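About Us

Hi, and welcome to Stivier! We're a small alterations and mending shop, and if you've landed on this page you've probably got a pair of pants that are too long or a coat with a lining that has given up. Come on in, we love both.

I started the business 20 years ago at my kitchen table with one sewing machine and a card in the window of the grocery store on Dinska Street. I had been hemming things for neighbors for ages and never thought of it as a job. Then one of them handed me a wedding dress (her mother's, two sizes too big, heavy as a tent) and asked if I could make it fit by February. I said yes and then didn't sleep much for a month. She got married in it, I got paid, and by summer I couldn't eat dinner at my own table anymore for all the skirts.

So we moved into the Cheng Building, second floor, next door to a dentist. If you hear a drill while you're getting pinned, it's not us! We have 2 fitting rooms now, a proper cutting table and a rack by the door that is always fuller than I'd like.

What do we do all day? Mostly hems. Jeans with the original hem kept on, suit pants with or without a cuff, curtains, prom dresses by the armload every spring. We also take in waists, let out seams, swap zippers, patch elbows and reline coats. Wool coats are my favorite thing in the world to work on. You open one up and find somebody's lovely hand stitching from way back, and you try to leave it as good as you found it.

What don't we do? Leather, mostly. Fur, never. And we don't do dry cleaning, though people ask every single week. Please wash or clean your things before you bring them in, and bring the shoes you plan to wear. I know I sound like your aunt, but a hem pinned over sneakers is going to look wrong with heels.

A simple hem is ready in 2 days. Bigger jobs take longer and I'll tell you at the fitting what I think, and call you if I was wrong. If I don't believe a repair is worth your money I'll say that too. I've talked plenty of people out of fixing a ten-dollar shirt (and then fixed it anyway when they told me why they loved it).

We run a mending class on Tuesday evenings under the name Dendetti, which was my grandmother's word for the little stitches she used on socks. I have no idea how to spell it properly and she never wrote it down. Bring something with a hole in it and we'll lend you the needle. Beginners are very welcome, and so is anyone who just wants to sit and sew with company.

No appointment needed for hems. For formal wear, give us a ring first so I can keep a room free.

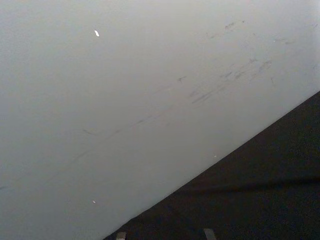
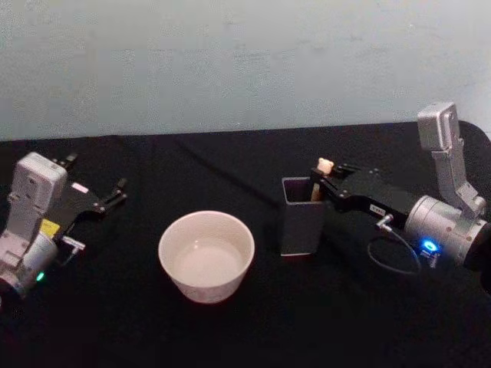

Pale and dark surfaces, both times. Black cloth on the table in the second one.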